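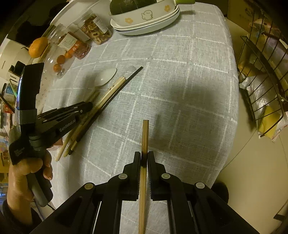

Do visitors to the open day need to book a place in advance?

Places should be booked through the members' page, although a small number are kept back for people who arrive on the day.

Posted by: Masri_Desk (moderator)
The notice for the Masri open day on 26th June has now been approved, and this thread is open for questions and for reports from those who attended the members' preview. Bookings stand at 145 out of a limit of 156. Members are asked to keep remarks to the demonstrations themselves. Matters concerning parking should be raised in the site thread.

Posted by: tollgate_h
I attended the preview and wish to record that it was well organised. The table demonstration was the part I had come for. The cloth was laid with chopsticks, a white spoon, plates, a bowl with a cartoon duck on it and a good deal of ordinary food in jars. The hand-held grippers were used at the same table, and one of them had a single wooden chopstick upright between its jaws. I had expected blocks and pegs, as at the December event, and I consider this a clear improvement.

Posted by: R.Ambleford
I must respectfully differ. A chopstick is a thin object and no doubt a hard one to hold, but the tool was in a person's hand. The notice speaks of "robots at work in the home". Members who travel a long way on the strength of those words may feel that they have been misled. I would ask that the notice be corrected before the open day.

Posted by: tollgate_h
The notice also says "and the tools used to teach them", in the second paragraph. I accept that it could have been placed higher.

Posted by: Lama Majali
I shall be leading the table session and am grateful for both comments. The wording of the notice was mine. I have asked for the second paragraph to be moved to the top, and the title will now read "Teaching robots to handle household things". The session will run in the same form as at the preview: a short talk, a demonstration by hand, and then a period in which visitors may try the tools for themselves. Children may take part if an adult is with them.

Posted by: pennick
May I ask whether the Molidetti arm will be shown moving this time? In December it stood behind a rope with a card in front of it, and the person beside it could not say when it would next be switched on.

Posted by: Lama Majali
It will be shown moving twice, once in the morning and once in the afternoon, in the large hall. The times will be put up at the door. Visitors will be asked to remain seated during each run.

Posted by: quaymaster
With regard to cover, our group was told last year that Gresurance required a signed form from every visitor who wished to handle equipment. Is this still the case? We are bringing a party of pensioners and several of them do not care for filling in forms at a desk.

Posted by: Masri_Desk (moderator)
The form is still required. It may be printed and signed at home, and one person may hand in the forms for a whole party. Visitors who only wish to watch need not complete it.

Posted by: R.Ambleford
I am obliged to Lama Majali for the change of title, which meets my main objection. I remain of the view that a demonstration by hand should be shorter than it was at the preview. The jaws have rows of fine teeth on their inner faces, and that was explained to us at considerable length — I believe I could now draw them from memory.

Posted by: Gorus_Wing
I would speak against any shortening. The teeth were what our members asked about on the way home. Those of us who repair small machinery do not often get to look at a gripper so closely, and the talk on the linkage was the best thing in the afternoon. Perhaps those who prefer the arm could go straight to the large hall.

Posted by: R.Ambleford
That would be acceptable, provided the doors are open by then.

Posted by: pennick
I should be glad of the same arrangement. Will there be tea?

Posted by: Masri_Desk (moderator)
Tea will be served in the side room from the end of the morning run. The doors of the large hall will be open throughout, and visitors may pass between the two rooms as they wish. Bookings have now reached 151.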